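Wollville Wrestling Room, shop notebook
December 23, 2019
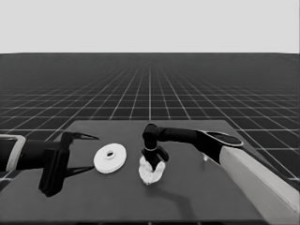
p. 11

Mat and headgear work before the January duals. Room is closed to practice this week so the Olline mat could stay unrolled.

Went over the seams first. Two of the three sections are fine. The third, the one nearest the door, has a split along the tape line where the heavyweights drill. Pulled the old tape, cleaned both edges with the mat cleaner and let them dry overnight before retaping. Do not use the wide clear tape from the Zivine box on this section. It lifted last year after two practices. The narrow roll is in the top drawer.

Checked the circle against the tape measure. Still good. Starting lines are faded and need paint, but that can wait until after the duals.

Scale: set the 20 lb test weight on it five times, moving it to a different corner each time and once in the center. Back left corner reads low by two tenths. The other four readings agreed. Leveled the feet and ran it again, same result. Hong has the certified scale and we can borrow it for weigh-ins if ours doesn't come back in time. Need to call them before the break ends.

Headgear: 9 sets need new chin straps. Snaps are all right on most of them, so order straps only. Two sets have cracked ear cups and went in the trash. The Zivine straps fit the older shells if you trim the end a little. They don't fit the newer ones.

Mat cleaner is mixed too strong. The card on the wall still gives the ratio for the old concentrate. Took the card down and wrote the new one on the jug in marker. Somebody should make a proper card.

Clock and buzzer work. The spare ankle bands are missing the green one.

Budget line for repairs stands at $940 before the straps. Section three should be replaced next season, and that won't come out of this line.

Still to do: call Hong, order straps, roll section three loosely and check the tape again after the holiday.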